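Took the afternoon off to go to the open day at Virora, the robotics place out past the tile showroom. Free parking, free sausage, and a promise on the flyer that I would "meet the future of the home". A thread, for those of you who were at work like adults.

First thing you do is sign in on a tablet. The tablet had frozen. A bloke with a lanyard handed me a biro and a sheet of paper, and I wrote 2024-04-23 and my name under a long column of other people's names. So far the future and I were getting on fine.

Main hall: one big arm behind a yellow rail, moving empty cartons from a pallet to another pallet. When it finished, it moved them back. I have had that job. I was 19 and it paid in cash.

The arm is called Daretti. All the machines at Virora have names, and there was a vote, and Daretti won because the naming form went out on a Friday arvo. This came from Ikhsan Subramaniam, who ran our tour and seemed to be still a bit sore about it. He'd wanted something with a number in it.

Daretti can lift 75 kilos. A kid asked if it could lift his dad. Dad looked keen. Ikhsan said the insurance had a view on that.

Next stop was the home stuff, which is what I'd come for. Their tidying project is called Prunimham. I asked what it stands for and was told it doesn't stand for anything, with the firmness of someone who gets asked every tour.

The idea is that before a machine learns to tidy a bedroom, it has to see a great deal of bedroom being tidied, from roughly where its own eyes would be. So people do the chores and the footage goes in the pile. They're up to 674 clips and Ikhsan says that's a small pile. I've lived with people who hadn't seen one.

What gets them is the bed. Floors are easy, apparently. Floors are flat and stay where you put them. A bed is soft and has things living along the edge of it, and each of those things has an owner with opinions.
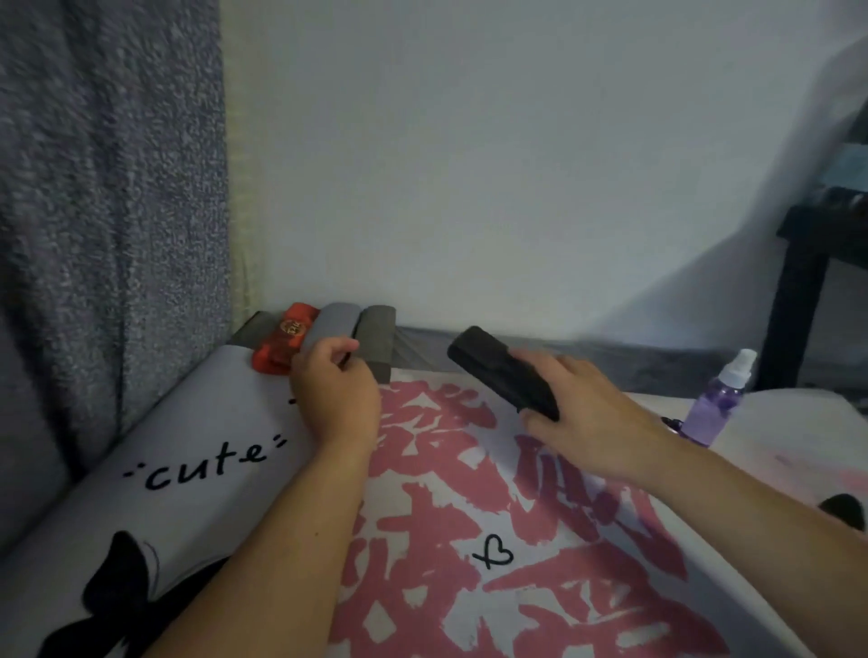
Ask a machine whether a phone on a bed is mess. Go on. At my place the phone on the bed is the only thing in the room that's where it's meant to be. Everything else is up for negotiation, me included.

Melati Gunawan does the labelling, meaning she sits with the clips and tells the computer what it's looking at. I asked what the hardest category was. "Folded cloth," she said, straight away. Folded cloth can be a shirt or a pillowcase or a thing somebody's nan made, and it'd like to go in a different drawer each time.

She also said the machine is currently very sure that any cushion with a word on it is a sign. It won't move signs. I think that's good manners and they should leave it in.

Then the live demo. They'd set up a single bed in the hall with a doona, two pillows and one towel, and wheeled out a two-armed unit called Ong. Ong's job was to fold the towel. We were asked to stand behind the tape and keep our phones off flash.

Ong looked at the towel. Ong picked up a corner of the towel. Ong put the corner down and had a think. I've never felt closer to a piece of equipment.

Second go, it got both corners, brought them together, and folded the thing in half. Big cheer. It took a bit longer than it takes to boil a kettle, and the result was a rhombus, but I'd have accepted it from a teenager.

Then it picked up a pillow and put it on the towel. No one had asked it to. Ikhsan wrote something on his clipboard.

Question time. Man in a cycling top: when can I buy one? Ikhsan: not this year. Man: what'll it cost? Ikhsan: more than you'd like. Man: can it do fitted sheets? The whole tour group laughed, the engineers hardest, and one of them had to walk off for a minute.

They let you have a turn driving Ong with a pair of hand controllers. You get 60 seconds. I spent most of mine trying to pick up a sock and the rest of it apologising to the sock. My left hand is, per the scoreboard, "developing".

The woman after me, seventies, handbag still on her shoulder, folded the towel in one go and asked if there was anything else wanted doing. They should put her on staff. I believe Melati was writing down her number.

Sausage report: decent. Onions underdone. Cooked by a human, before you ask. I queued behind the cycling top man, who was explaining fitted sheets to a stranger with his arms out.

Gift shop was a trestle with stubby holders on it and a jigsaw of Daretti, 600 pieces, most of them yellow rail. I bought the jigsaw. I don't know why either.

They're running another one in October and reckon Ong will be on to pillowcases by then. I've put my name down. Came home and looked at my own bed for a while, then shut the door on it.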